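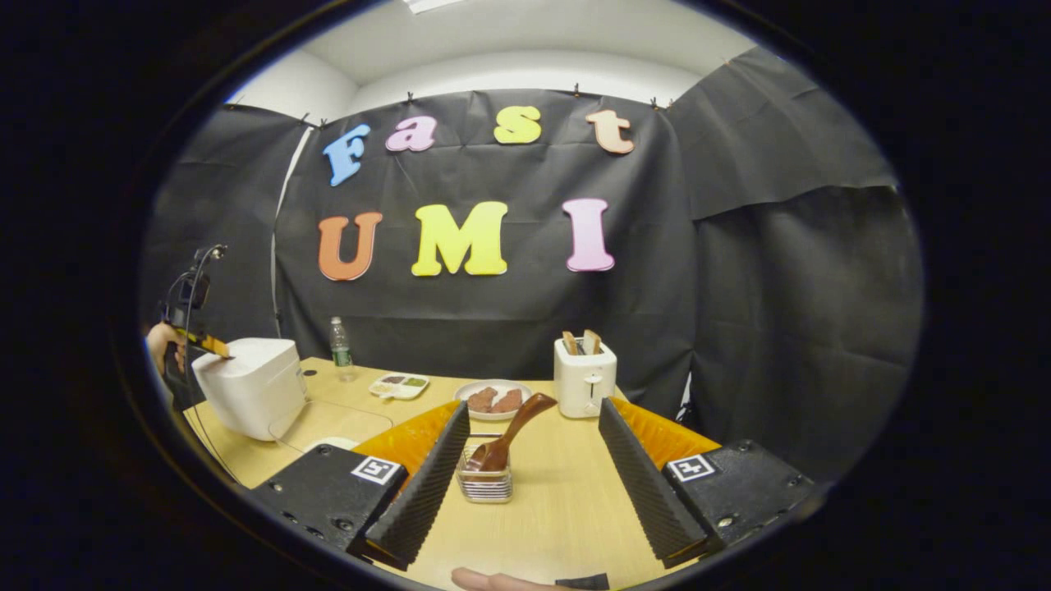
Zosorden breakfast set — README

Hand-held gripper demos, two-handed, tabletop breakfast jobs. Recorded by Kwok-wai Lau at the Grirkinero bench, February. Notes are rough, will tidy later.

What's in it

100 episodes, two grippers each, one video per gripper. No robot arm used for recording, only people holding the tools. Things on the table: rice cooker, toaster, plate, compartment tray, glass container with a spatula, water bottle. Positions get shuffled between episodes so don't hard-code anything.

Folders

raw/ — video straight off the cards
poses/ — camera paths, one file per gripper
width/ — finger opening, read from the printed markers on the finger blocks
splits/ — train and held-out lists, made by Quinlan script

Known problems

6 episodes lose tracking part way, listed in bad.txt. Leave them out of training.
Plain black cloth gave the tracker very little to hold on to. Big foam letters on the backdrop helped (Fast UMI, two rows). Dont crop them out.
Left and right clocks drift. Run sync first, then cut.
Width values are noisy when a hand covers a marker.

Loading

Run load.py with the folder path. Clips come out in chunks of 2000 frames, last one is shorter. Needs the Estumell reader, old version wont open the pose files.

To do

recheck gripper calibration
add text labels for the toaster episodes
write up the held-out split properley

Questions to Kwok-wai, mornings best.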